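Bread for a long train trip: buy before or buy on the way?

Surnville Travel Board > Food and Packing

hondik_walker
Posted August 16, 2024
Hello all. In December I will take the night train from Flisgate to Surnville with my mother. It is 223 kilometers to the first big stop, and the dining car was removed from this line. My mother eats small meals and she does not like chips or candy. What do you pack that stays good until the next evening? English is not my first language, so please excuse my mistakes.

Prasertsri
Boiled eggs, cucumbers, a small jar of nuts. For bread I always take a whole loaf from a bakery, not sliced. Sliced bread from the supermarket becomes crumbs in the bag after two hours.

mira_148
I do not agree about the bakery loaf. You need a knife, and then you have crumbs on the blanket of a stranger. Take rolls.

Prasertsri
You can cut it at home and put it back together. I did this many times.

mira_148
Then it is sliced bread again.

hondik_walker
Thank you both. My mother laughed when I read this to her. She says soft bread is better for her teeth, so a hard crust is a problem.

Hauwa Etim
I took this line 4 times last year, and I want to answer carefully because I made some errors in the beginning. The first time I packed for 5 people when we were only two, and the bag was too heavy for the stairs at Flisgate. Now I choose soft bread in a sealed wrapper and I do not open it before we leave. I put all the food on the bed the evening before and look at it together, and then I take some of it away.

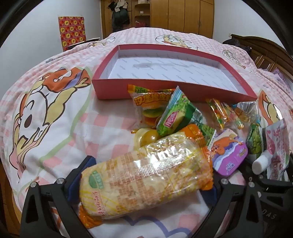 Cheese I carry separately, in a box with a hard lid. Do not put the bread under the water bottles, it will be flat in the morning. Hot water is free from the attendant, but bring your own cup.

mira_148
Is the hot water still there? In spring they told me it was broken in two cars.

Hauwa Etim
It was working on my last trip. I cannot promise for December.

Prasertsri
I still say bakery. But for the mother's teeth, okay, soft bread.

hondik_walker
We will take soft bread, eggs and a thermos from home, in case. Does anyone know if the lower beds can be reserved together?

mira_148
Yes, but only at the station counter. Bring both ID cards.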